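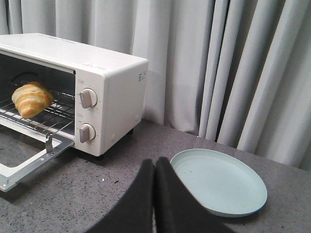

Miniofen Genico, weiß

Klein, rundlich, zwei Drehknöpfe, fertig. Wer morgens ein Croissant aufbacken will und dafür nicht jedes Mal den großen Backofen anwerfen mag, wird mit dem Genico ziemlich glücklich. Wir haben ihn bei Jusitz seit dem Frühjahr im Sortiment, und in unserer eigenen Teeküche läuft er fast jeden Morgen (ja, auch für das Käsebrot vom Vortag, und das wird herrlich!).

Das Gehäuse ist cremig weiß und glänzend, mit abgerundeten Kanten. Die Glastür klappt nach vorne und ganz nach unten auf, man kommt also ohne Verrenkungen an den Rost. Bitte vor dem Ofen genug Platz lassen, die offene Tür liegt fast flach über der Arbeitsplatte und braucht dort ihre Fläche.

Bedienung

Die beiden Drehknöpfe sitzen rechts übereinander. Kein Display, keine App, kein Piepsen beim Einschalten. Die Griffleisten sind schön kräftig und lassen sich auch mit Backhandschuh drehen. Rongrong Bai aus unserem Kundendienst empfiehlt, sich die Lieblingsstellung beim ersten Mal zu merken und dann einfach dabei zu bleiben. Bei ihr sind das für Croissants 4 Minuten bei kleiner Hitze, danach noch kurz bei geschlossener Tür ruhen lassen. Tiefgekühlte Ware braucht länger, und bei dicken Brötchen lohnt es sich, zwischendurch einmal durch die Scheibe zu schauen.

Der Rost

Einfache, silberfarbene Stäbe. Wir mögen ihn lieber als ein Blech, gerade bei Blätterteig: Die Hitze kommt auch von unten gut heran, und der Boden bleibt knusprig. Krümel fallen natürlich durch. Die lassen sich nach dem Abkühlen mit einem trockenen Pinsel herausfegen, für alles Klebrige reicht ein feuchtes Tuch mit einem Tropfen Spülmittel. Keine Scheuermilch auf die Glastür!

Passt gut dazu: Teller Dameck in Mintgrün

Flach, rund, mit hochgezogenem Rand und matter Oberfläche. Das blasse Grün ist so eine Farbe, die man im Regal leicht übersieht und auf dem Tisch dann dauernd anschaut. Goldbraunes Gebäck sieht darauf einfach gut aus, und auf einer gesprenkelten grauen Platte kommt der Ton noch schöner heraus.
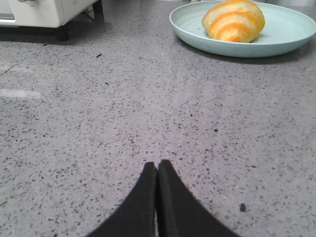

Teller Dameck, Mintgrün, mit Croissant auf grauer Arbeitsplatte

Den Teller gibt es einzeln, der Preis steht in der Geschirrübersicht. Er gehört nicht zum Lieferumfang des Ofens.

Technische Daten Genico

Leistung: 1000 Watt
Innenraum: 16 Liter
Bedienung: zwei Drehknöpfe
Farbe: Weiß, glänzend
Lieferumfang: Ofen, Rost, Anleitung
Artikelnummer: 228

Aufstellen

Der Ofen steht auf Füßen, etwas Luft nach unten ist also da. Nach hinten und zu den Seiten bitte ebenfalls Abstand halten, vor allem zu Vorhängen und Papierrollen. Vor dem ersten Gebrauch einmal leer aufheizen und dabei lüften, der Geruch ist nach kurzer Zeit weg. Das Gehäuse wird im Betrieb heiß, auch oben.

Ersatzrost und Drehknöpfe führen wir einzeln. Fragen dazu beantwortet Mounir Berrada im Ersatzteillager, am besten vormittags. Die nächste Lieferung des Ofens erwarten wir im Juni, Vorbestellungen nehmen wir gerne schon an.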